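Home News Food Town Talk Events Contact

Search this site Enter keyword Go

The supper club on Retwood Lane, and why the owner won't take a deposit

Saturday, March 8, 2025

She has 18 seats and a waiting list. No sign out front, no website, a phone that she answers when her hands are clean. Not often, then.

I got to Fillmont late, parking was awful, and she was already on her second stockpot. "Talk while I chop," she said. So that's how we did it. She asked me to leave her name out of this because her day job doesn't love the publicity, and that's fine by me.

The club started six years back in her own dining room. Friends first, then friends of friends, then a couple from Valtis who drove over in sleet and were told at the door that dinner was the next night. "I fed them anyway. Eggs and toast. They still come."

She moved to the Retwood place in September, the old feed store with the tall windows. Rent is $2,049 a month. She'd offered 2,000 flat and the landlord wouldn't move. "Forty-nine dollars. I think about that forty-nine dollars every month when I write the check." She laughed but she also put the knife down to say it.

Why no deposit, I asked. Everybody takes a deposit now.

"I did it for one season and I hated it. People paid and then they acted like they'd bought something. They'd call and want the chicken swapped out. When it's just your word, you show up and you eat what there is." And the no-shows? "Some. I've got a neighbor with three teenage boys. Nothing goes to waste."

The menu is one menu. Soup, a main, something sweet. She writes it on Tuesday night depending on what she can get, and she won't tell you ahead unless you have an allergy. Then she'll tell you everything, down to the brand of stock. The night I visited it was white bean soup, pork shoulder with green chilies and lime, then a rice pudding she was already worried about. "Too loose. It'll set. It won't set."

It set, mostly. I had two bowls.

Citrus comes up a lot with her. Her grandmother kept a bowl of it by the sink and squeezed it over everything, even melon, even popcorn. "We had no money and no spices. A lime was how you woke dinner up." She still salts late and adds sour later, right before the plates go out. If you squeeze it into the pot early it goes flat and bitter, she says, and she has yelled at helpers over this. "Not yelled. Raised my voice."

Tables are another thing she has opinions on. Long ones only, everybody sits with strangers. She bought hers secondhand from Shimada, the furniture place that closed out by the highway, and got them home in a horse trailer. Wood tops, white runner down the middle, big white plates. No candles – she had a sleeve catch once. No flowers ether. "People talk around flowers. I want them to see who's across."

Does it work? I sat between a retired bus driver and a woman who breeds rabbits. By the soup they were arguing about snow tires. By the pudding they'd traded phone numbers. So yes, I guess.

Money is tight, she doesn't hide that. Dinner is pay what you can, with a figure penciled on a card by the door, and most people meet it. Winter was slow. The oven died in January and she cooked three weekends on camp burners and a borrowed roaster. I asked if she thought about quitting. Long pause, lots of onion.

"Every time I do dishes. Then somebody new comes in and doesn't know where to sit, and I get to tell them."

Would she expand? No. A second night? Maybe in spring, if her knees agree. Cookbook? She made a face I can't print. There is a notebook, stained all to heck, recipes with half the amounts missing. "Cook till it looks right. That's what it says on most pages. That's what I was told and I'm not adding to it."

One tip for people who want to start there own? She wiped the board down before she answered that one. "Start with soup. Start with people who like you. Buy more bowls then you think."

Then the timer went off and she pointed me at the door. I had to call back for the rest.

Comments (4)

marshroad: We went last fall. The bus driver was there then too!! Lovely man, wrong about snow tires.

Kettle62: how do you get on the list? phone just rings

pennyjar: Keep trying after 9, Kettle62, thats when she's done with dishes

tall_order: Lime on popcorn is correct and I will not be taking questions.

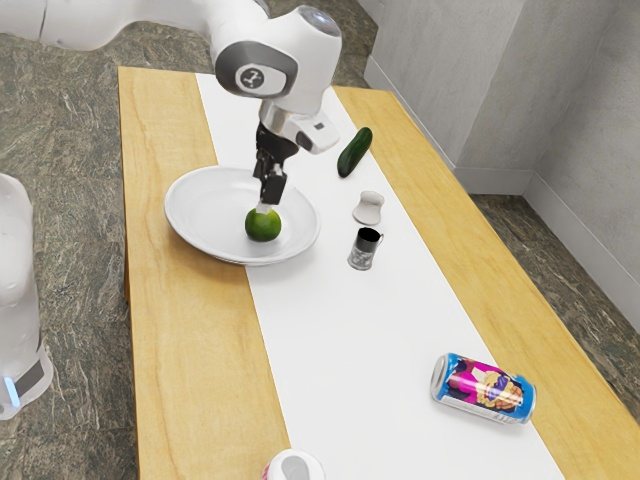
Lime on a white plate, long table with runner.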